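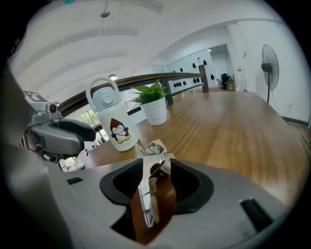 June, notebook, upstairs table. Started 11:35, which I'm writing as 1135 because Kamrul has got us all doing it his way. Today was the first proper go at the watering question, meaning how much the plants up here want and who is going to give it to them. I've been putting it off since we moved the long table next to the railing, and then Chiharu said the one on the table was sulking, so fine, plants it is. I put my bottle down next to the white pot while I had a look (the penguin bottle with the red hat, everybody knows it by now) and ended up using it as the watering can, so it's now the official measure until someone buys a better one. The leaves are pointed and they fan right out of the pot, and the whole thing is green, so I don't think it's in any trouble. Sulking is Chiharu's word. I'd call it fine.

Method, such as it is. I poured 30 ml into a beaker, tipped it in slowly at the soil, and waited to see if anything came out into the saucer I'd borrowed from the kitchen. Nothing. Gave it another 40 and got a small puddle. So the answer for this pot is somewhere between the first dose and both together, and I'd rather stay on the low side. Shinji thinks we should be doing it by weight – lift the pot, put it on the scale, write it down, come back tomorrow. He's probably right! The kitchen scale stops at 2000 g though, and with wet soil the pot took it over the top and I got a row of dashes. Need the parcel scale from downstairs. Hideaki had it last, I think for the Trummont boxes.

Note on the saucer: it left a ring. I wiped the table straight away and then went over it again with a dry cloth, and the ring is gone, but please nobody water anything up here without something under the pot. I love this table. It's the best thing we brought over from Skininthorpe and the grain comes up beautifully when the sun gets in. I did get a bit carried away and polished that whole end while I had the cloth out (Gorketti wax, the tin in the left drawer, a little goes a very long way). The drawer sticks, by the way. Lift and pull.

On light. The plant gets the window side in the morning and then it's in the shade of the room for the rest of the day. I turned the pot a quarter turn and put a pencil mark on a bit of tape at the rim so we can keep track. Kamrul wanted to move it to the sill and I said no, let's change one thing at a time, and he said turning it was already a second thing. OK. He has a point. I've left it turned anyway and I'm writing it down here so at least it's honest.

14:20. Went back up. Soil dark on top, still damp a knuckle down. Saucer dry after I'd emptied it. No drips on the table. Reiko came by and asked if the feed in the cupboard was any good, and neither of us could find a date on it. It's the Tamura stuff, half a bag, gone a bit lumpy. (No relation, Shinji would like it known.) I'd leave it alone for now. If we feed and water in the same week we won't know what did what, and I don't want another round with Kamrul about changing one thing at a time.

Also talked to Reiko about a rota. She is for it, I'm sort of against it, mainly from the last place, where three of us watered the same fern every morning and drowned it between us. What I'd like is a card next to the pot with a line for the time and the amount, and whoever waters fills it in. Reiko says people will forget the card. They might. We agreed to try the card through June and do the rota if it goes wrong.

16:50. Card made, propped against the pot, fell over, now taped to the saucer. First line filled in with both doses. I washed out the bottle and took it home with me for once, lid too.

To do:
Parcel scale, ask Hideaki.
A real saucer, so the kitchen can have theirs back.
Felt pads for under it.
Check the soil first thing, before anybody gets generous. If it's still damp, leave it.
Wax is nearly out, one more tin. Ask Chiharu where she ordered the last one, the shop in my notes has closed.
Candle stub for the drawer runners.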